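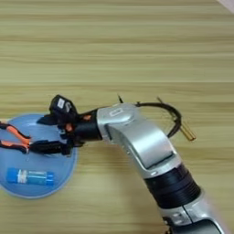 Lesezeit: 1 Min.

Projektbericht Allo, Teil 3: Greiffehler und Kabelproblem
Gruppe: Evdokia Chatzigeorgiou, Maximiliano Peñalver

Stand März. Aufgabe: kleine Teile zum blauen Teller bringen und wieder wegnehmen. Lief im Februar ganz ok, jetzt nicht mehr.

Fehlerbild: Greifer schließt, meldet »gegriffen«, hat aber nichts. Bei 18 Durchläufen am Stück kein einziger sauber. Dazu Abbruch mit Timeout, eingestellt waren 2000 ms. Auf 3000 hochgesetzt, brachte nix.

Erster Verdacht Software (Drilen, unser Steuerskript). Max hat das Log durchgesucht, 3670 Zeilen, Aussetzer immer bei gestrecktem Arm. Also doch Hardware. Das schwarze Kabel am Handgelenk macht einen Bogen nach oben und zieht in der Endlage am Stecker. Signal weg, letzter Wert bleibt stehen, und das Skript glaubt den.
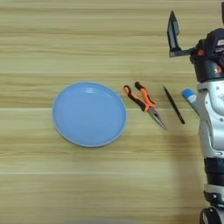
Abb. 2: Arbeitsplatz mit Teller, Spitzzange und Greifer

Sicherheit: nach einem Aussetzer fuhr der Arm mit bis zu doppelter Geschwindigkeit nach. Keiner verletzt, Evdokia hatte die Hand aber kurz vorher noch am Teller. Seitdem Not-Aus vor jedem Griff auf den Tisch, steht jetzt auch im Protokol.

Offen: Zugentlastung (bei Dromton angefragt), Skript soll alte Werte verwerfen. Danach die Durchläufe nochmal komplett.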